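Week 6: Stormwater ponds in public parks

Reading before class: chapter 2 of the course packet, plus the Grønli drawings.

Most town ponds do two jobs. They hold runoff after rain, and people walk around them. The designer has to set one normal water level that works for both. If the level is too high there is no storage left for a storm. If it is too low the banks show bare mud and the planting on the shelf dries out.

The Grønli pond was dug to serve a housing area of 85 lots. Its outlet is a concrete riser with a small opening near the bottom and a wide grate on top. The small opening controls ordinary rain. The grate takes the large storms. Frøydis Berge's drawings put the walking path above the grate level, so the pond should spill before the path floods.
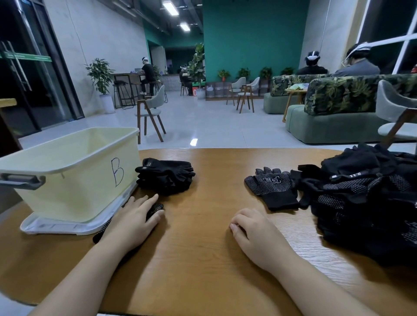

Course Notes / Site Drainage

Edges. A vertical wall saves land but needs a railing and a footing below frost depth. A sloped bank needs more room and is cheaper to repair. At Beven the north side is walled, 1,044 feet in all, and the rest is graded to a slope with a flat planted shelf just under the water line.

Sediment. Put a forebay at every inlet. It should have a hard bottom so that a loader can clean it out, and a gate wide enough for the loader to get in. Clollby has the hard bottom but no gate, and the fence comes down each time.

Outlets. Check for clogging first. Leaves and litter collect on the low opening, the pond rises, and the storage is gone before the next storm. Ebbe Sæther's inspection sheet is in the packet. Use it for the site visit.

Problem set: size the low opening for the Grønli pond using the method from Week 5. Show the drawdown time. Due at the start of class, on paper.

Next week: culverts and small footbridges.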